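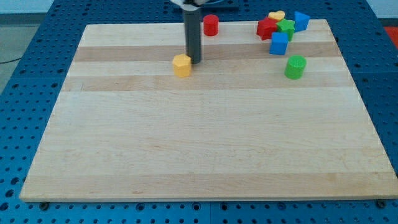
Turell's annual letter told shareholders that the board had "the right mix of skills" for the years ahead. Freya Sowerby read that sentence twice and then voted against three of the nine directors.

"I don't have anything against them personally," she said by phone. "Two of them have been there since before the merger with Arnaud. At some point you have to ask who is checking the work."

Sowerby runs the stewardship desk at Astuswood, a fund manager that holds shares in 311 companies. Turell is one of the smaller positions. She took over the desk in October and has changed how it votes. Under the old policy, Astuswood backed management unless a proxy adviser objected. Now any director with more than 20 years of service gets a vote against, whatever the adviser says.

Turell asked for a call before the meeting, and she agreed to one. It lasted 57 minutes.

"They were polite. They walked me through the pay plan, which I had no problem with," she said. "When I asked about the audit chair, they said he knew the business. I'm sure he does. He also approved the Arnaud goodwill number, and they wrote that down a year later."

All nine directors were re-elected. The audit chair had the lowest support of the group, and Sowerby expects the company to name a successor before the next meeting. She said she had no inside word on that.

Jaruwan Phromma, corporate secretary at Ellach, has sat on the other side of those calls. She said a fixed limit on service is easy for a fund to apply and hard for a company to plan around.

"We had a director who was six months over one investor's limit and under everyone else's," Phromma said. "Do you replace her for that? We didn't. We got a letter."

She would like funds to publish their limits earlier in the year, before the proxy statement is printed. Ellach now writes to its 200 largest holders each fall to ask - most of them don't answer.

Sowerby said that was a fair complaint. Astuswood's policy went up on its website only five weeks before the Turell vote, and she wants the next version out by the end of the year.

"If we're going to vote no, they should be able to see it coming," she said.

She has four more meetings this month and has not decided on two of them.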